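Giving up the morning coffee

I stopped drinking coffee in July. There was no medical reason for it. I had got up to 11 cups on a bad day and I was waking at 3 with my heart going, then lying there until it got light.

The first week was as dull as everyone says. Headache behind the eyes, short temper, asleep on the sofa by eight. I took paracetamol twice and otherwise put up with it. By the second week the headache had gone and I was mostly just bored at breakfast. I hadn't understood how much of my morning was made up of grinding, boiling, pouring and waiting.

I tried a few things in its place. Chicory was all right with milk. The barley stuff from Pestia tasted of toast, and I quite like toast, but not in a mug. Giang Phùng at work put me on to roasted rice tea, and that is the one that stuck. She gave me a bag to start with and I now buy it in 200 gram packets from Wouters, the shop by the station. It keeps well in a jar and you can brew the same spoonful twice.

The money is worth a mention. I went back through my bank statements for the past year and added up every coffee I had bought out. It came to 489 pounds. I don't think I'm going to do anything sensible with the saving – it has already turned into a new pair of boots and a dentist's bill.

Work was harder than home. Most of our breaks are built on coffee, and for a while I stayed at my desk and missed all the news. Now I go along with my flask and nobody minds. 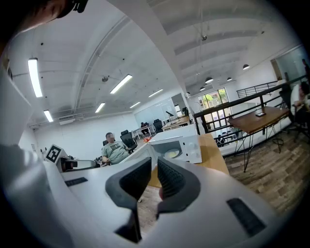 At work, between breaks.

Sleep is better, though not every night. I still wake early if I've eaten late, so it can't all have been the coffee. I have had one cup since I stopped, at my cousin's house, out of politeness. It tasted stronger than I remembered and I was talking too fast by the time we sat down to lunch. I left half of it.

I've kept the grinder for visitors. It lives on top of the fridge and needs a clean.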